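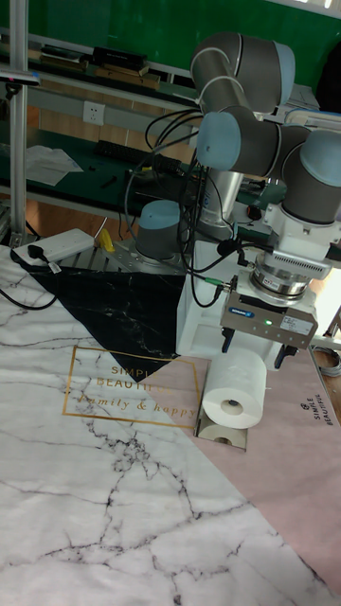

Marble starts out as dead sea creatures. Really. Shells, bits of coral, tiny floating things too small to see, all of it sinking to the bottom of a warm sea and piling up. Give it a few million years and a lot of heat and you get the rock people put in palaces and bathrooms. You can spot marble by its wavy lines, called veins, but watch out, people print those lines on all kinds of stuff. The mat on the table has a marble pattern, and that one is printed. No sea creatures needed. So how does the real kind get made, and where do the lines come from? Let's go.

## First you need limestone

Picture a shallow sea. Warm water, lots of animals with shells. Clams, snails, corals. Their hard parts are made of a mineral called calcite, or one very much like it. (A mineral is what rocks are made of. Like flour and sugar in a cookie.)

The animals die. Soft parts rot or get eaten. Hard parts fall down. Waves smash a lot of them into mud and sand. More falls on top. Then more. The bottom layers get squashed by the top layers, the water gets pushed out, and the bits get glued together by more calcite. Now it's rock. Limestone.

If you look at limestone up close you can sometimes find a whole shell in it. That's a fossil. There's a wall in the town of Isetti with snail shells all over it, and kids there rub crayons on paper over the good ones. You could try that if you have a limestone wall near you — ask first.

## Then you cook it

Limestone can sit there for ages doing nothing. But the ground moves. Very very slowly. About as fast as your fingernails grow. Big pieces of Earth's crust bump into eachother, and rock that used to be near the top gets shoved way down.

Deep down it's hot. Hotter than a kitchen oven. And there are miles of rock pressing from above. The limestone doesn't melt, though. Lots of people get this wrong. It stays solid the whole time. What changes is the tiny grains inside. They grow into new crystals, bigger ones, and the crystals fit tight against each other like puzzle pieces.

That's marble. A rock that gets changed by heat and squeezing is called a metamorphic rock. Say it: met-uh-MOR-fik. It comes from Greek words about changing shape. Same idea as metamorphosis, when a caterpillar turns into a butterfly.
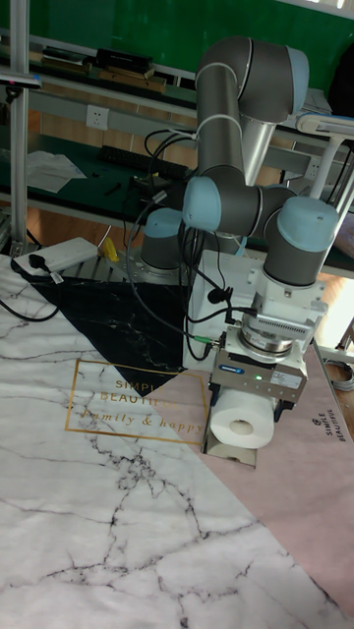 And the shells? Mostly gone. When the crystals grow they wipe out the old shapes. So limestone can be full of fossils, but marble hardly ever is. If a store sells you "marble" with a nice clear snail in it, it's probably limestone with a good shine. Builders call lots of shiny stones marble. Geologists (rock scientists) get a bit grumpy about it.

## Why the lines?

Pure marble is white. Just calcite, nothing else. The sea floor was almost never that clean, so other stuff got mixed in. Each kind leaves a color:

- Clay or sand can turn into new minerals, and make streaks and patches
- Iron gives you pink, red, yellow or brown
- Carbon from old dead plants and animals makes it gray or black
- A green mineral called serpentine makes it, well, green

At first the dirty parts might lie in flat layers. Then the rock gets hot and squeezed and it bends. Slow bending, like toffee. The flat layers fold and smear into swirls. Other lines come later on, when the rock cracks and hot water carries minerals into the cracks and fills them up.

So every line is a record of something. A muddy year, a squeeze, a crack. No two slabs match unless they were cut right next to each other. Printed patterns are different, those often repeat. Good trick for telling the two apart: look for the same swirl twice.
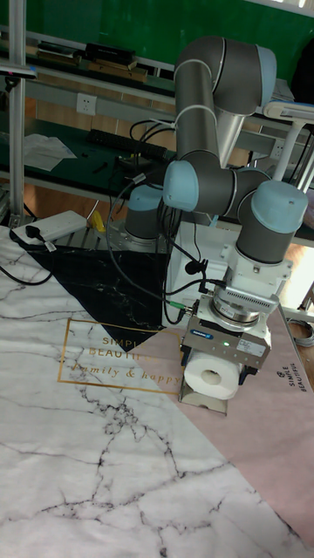
## Getting it out of the ground

The place where you dig rock is a quarry. The old one at Gellaten has 64 steps cut into the side, all white, and on a sunny day you have to squint.

You can't just blow marble up. It would crack all over. Workers saw it out instead, these days mostly with a long wire loop that has bits of diamond on it. The wire runs round and round and water gets sprayed on to keep it cool and keep the dust down. Before those saws, people cut a row of holes and hammered metal wedges in until the rock split. Hard work and very slow.

Mansa Gyamfi worked at Gellaten when she was young, and she told our class that a block two feet high, two feet wide and three feet long weighs roughly 2,000 pounds. She said that fits under a school desk, more or less. Nobody in class could pick up even the little corner piece she brought.

## Why artists like it

Marble is hard, but not super hard. A steel chisel will cut it. Limestone can be crumbly but marble crystals are locked together, so you can carve thin things like fingers and curls of hair. Also a bit of light goes *into* white marble before it bounces back out. Skin does that too. So a statue can look kind of soft, even though it's rock.

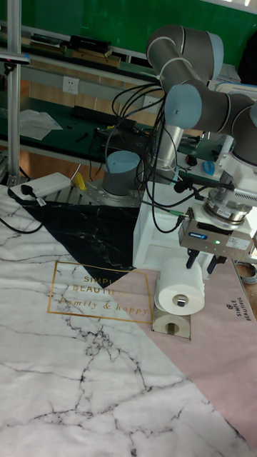 It does have a weak spot, and that's acid. Calcite fizzes when acid touches it. Lemon juice will leave a dull mark on a marble counter. So will vinegar. Rain is a tiny bit acid as well, and that's why very old statues outdoors have blurry noses.

## Try the fizz test

You need: a piece of chalk or an eggshell, a clear cup, white vinegar, a grown up nearby. Don't use the kitchen counter!! Kekeli Ametepe tried it on his aunt's and there is still a ring.

1. Put the eggshell in the cup. Eggshell has calcite in it, same as marble.
2. Pour in vinegar until it's covered.
3. Watch for bubbles. The gas is carbon dioxide, same as in soda.
4. Leave it overnight. Look again in the morning. Is the shell thinner?

If you use chalk and get no bubbles, it may be the kind made of gypsum. Thats a different mineral. Use the eggshell.

## Words to know

**Calcite** — the main mineral in limestone and marble.

**Metamorphic** — changed by heat and pressure.

**Quarry** — a place where stone is dug or cut.

**Vein** — a line or streak of different stuff running through a rock.

Next one is about sand. Bring some if you've got it, any color, in a bag that closes.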